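Gandmont Rare Books: Questions about orders and condition

What does "ex-library" mean in your listings?
The copy once belonged to a lending or reference library. Expect stamps, a shelf label or a pocket at the rear. We list each mark.

Do you collate before listing?
Yes. Plates and maps are checked against the printed list. Any lack is given in the first line of the entry.

How are the stock numbers used?
Quote the number with every enquiry. Numbers below 99 are pamphlets and are kept at the Lultuneck store, so allow two extra working days.

How large is the stock?
1,624 titles at the May count. Maps are listed separately.

Can I reserve a book?
Yes, for 17 days, without deposit. It then goes back on sale.

Do you supply further details of a binding?
On request. State whether you need the spine, the hinges or the text block.

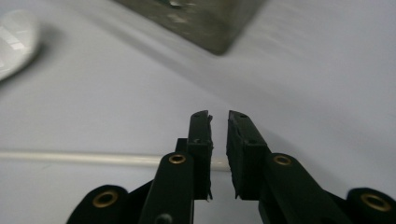

What is the postage charge?
Parcels are charged by weight. Folios over 40 cm tall are packed in board and quoted individually.

May I return a book?
Yes, if it differs from the entry. Write first, quoting the stock number, and return it in the same packing.

Do you buy single volumes?
Only to complete sets. The Godoy atlas and the Flidico county histories are wanted at present, in any binding.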